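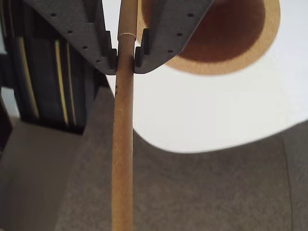
Gripper fingers closed on a wooden dowel, carpeted floor behind.

Palludex dowel-grasp set: README

Status: usable with care. Last edit October.

What this is

Wrist-view recordings of a two-finger gripper taking hold of wooden dowels, with a label for each attempt. The set was put together to check a claim from the Stemdale report, that notched fingertips hold thin round stock better than flat ones. We wanted to see whether the effect survived a change of room and a change of operator. Our answer is "maybe, and less than advertised."

What's in it

383 attempts in total, split over 4 sessions. Each attempt has a video, a joint log, a gripper width log and one label: held, slipped or missed. Labels were made by watching the video after the fact. One person labeled everything, and 30 attempts were labeled a second time by someone else. The two disagreed on 4 of them, all slipped versus held. That is a lot for a label that is supposed to be the main result.

What we found

Notched tips did better in the first session. In the other three the gap shrank to something we would not bet on. The learned policy trained on the full set (Biwott, small version) beats the scripted baseline on the held-out split, but the held-out split comes from the same room and the same box of dowels. Treat that number as a check that the code runs.

Reasons to doubt us

- Dowel thickness was not measured per attempt. Some pieces change width along their length, and grip height was left up to the operator.
- "Held" means held until the clip ends. Clips are not the same length.
- Flat tips were only run in the afternoon, after the notched ones. Operator practice and finger type can't be pulled apart.
- 28 attempts have a gap in the width log. They are flagged, not removed. Dropping them moves the notched result up a little, so please say which way you went.
- Nothing here measures force. Anyone quoting this set on grip strength is guessing – we have seen it done.

Backgrounds

Carpet and room furniture show up behind the gripper. We did not mask any of it. A model could learn the room before it learns the grasp, and we have not ruled that out.

Splits

train, val and heldout, by attempt. A split by session is in the extras folder and gives worse scores. We think it is the fairer one.

Planned

A repeat at the Cotville site with finger order shuffled and dowels measured. Until then, please don't cite the session one numbers alone.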